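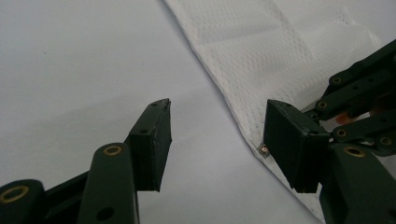

Can the cloth be washed with ordinary laundry?
Wash it separately for the first two cycles, then with other white items at up to 60 degrees.

Plollar Textured Cloth, White
Item 542-W

A general-purpose white cloth for wiping down tables, drying crockery and covering trays. The textured surface holds more water than a flat weave of the same weight and leaves less lint on pale tabletops.

Specification
Material: 100% cotton
Weight: 239 g per square metre
Colour: white, undyed
Edges: hemmed on all four sides
Hanging loop: none
Shrinkage: up to 5% in length after the first wash

Care
Machine wash, 60 degrees maximum. Tumble dry on low. Do not use fabric softener — it coats the fibres and reduces absorbency. Oxygen bleach may be used on stains; chlorine bleach will weaken the hem thread. Iron on the reverse if the cloth is to be used as a tray cover.

Use
Fold in four for wiping and turn to a clean face when the outer one is soiled. Not suitable for lifting hot pans. Rinse and hang flat after use with oil or polish.

Ordering
Supplied singly or in packs of ten from the Justhorpe warehouse. Packs are banded in paper. The grey version, 542-G, is out of stock until June. Customers replacing the older Sistum cloth should note that the Plollar is slightly heavier and takes longer to dry on a rail.

Page revised 2026-02-23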